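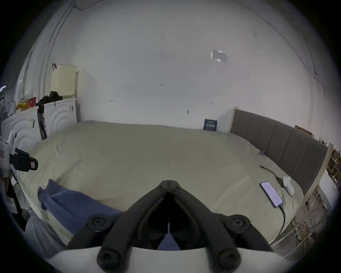
Hand-held gripper demonstration

Search this wiki Go Advanced search

Hand-held gripper demonstration is a method of gathering examples for a learning system in which a person carries the gripper and performs the task directly, with no robot arm present. A camera fixed to the tool records each attempt from close to the fingers. The recordings are later used to train a policy that runs on an arm fitted with a matching gripper.

Equipment

The usual tool has two fingers that close toward a common point and a body rigid enough to keep the camera at a fixed distance from them. The fingers stay in view throughout, so the opening between them can be measured from the video. Tools differ mainly in finger shape. Long angled fingers reach into folds of cloth and behind small objects but bend under load; short flat fingers hold heavier items and hide more of the work surface.

Position is recovered from the video, from a motion sensor in the handle, or from both. Plain walls and even bedding give a tracker few points to follow, and recordings made close to a sheet may drift.

Procedure

A recording session is divided into episodes. Each episode starts with the tool held still and the fingers open, and ends when the object has been released and the hand has drawn back. Household tasks in common use include picking up a cloth from a bed, moving a phone or cable, and placing small items in a container. Objects are shifted between episodes so that the same starting layout is not repeated.

Homes are preferred to laboratory benches for this work. Furniture, cables and stored goods in the background vary from room to room, and a policy trained on many rooms depends less on any one of them.

The Pilwood set

The Pilwood set was recorded by Ita Keogh and Hanan Najjar and released on 6/19/18. It holds 643 episodes from 124 rooms, most of them bedrooms. Video was stored at 30 frames per second. Keogh and Najjar discarded episodes in which tracking was lost for more than 2 seconds – a limit later kept in the Prastari tools. A revision in October corrected finger-width values in the bedroom episodes.

Filtering and labels

Failed grasps are either removed or marked. The Tollberg format marks them and keeps the video, along with a short text label for the task. The Baluyot format stores successful episodes only and cannot be used to train a failure detector.

Limitations

A person can move the tool faster, and through tighter angles, than most arms can follow. Episodes of this kind have to be slowed or dropped before training. The method also records no joint positions, and contact force is missing unless the fingers carry sensors.

Categories: Robot learning | Data collection methods | Grippers | Articles needing more references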